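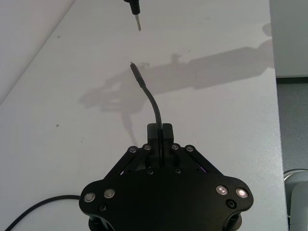 *A black cable gripped between two matte black fingers.*

## The ferrymen who stole the show

Open the new Ferrand sourcebook at page 27 and you'll meet my favourite faction in years. The Lantern Ferry of Tulleo has no cathedral, no army and hardly any money. What it has is a river, a grudge and 500 years of unpaid tolls!

The setup is lovely. Long before the kings of Bondon built their bridge, every traveller crossed by boat, and every boat burned a lamp for the drowned. Then the bridge went up and the lamps went out. The ferrymen kept their ledgers anyway, and they still believe each crossing is owed — with interest.

Players can join at one of 2 ranks, Oar or Wick. Oars do the rowing and most of the fighting. Wicks tend the flame, speak to whatever answers from under the water, and are terrible company at dinner (ours refused to sit with her back to a river, a bath or a bowl of soup).

I ran the opening adventure, The Grodlow Crossing, for my regular group in July, and it grabbed us from the first fog bank. A magistrate wants to go over at midnight. He won't say why, his name is already in the ledger, and the entry is dated year 534, well before his grandfather was born. We argued over whether to take his coin until well past eleven.

The colour plates are gorgeous too, especially the fold-out map of the old landings. My copy already has tea on it, right across the eastern marshes, and the group has decided that's a lake now.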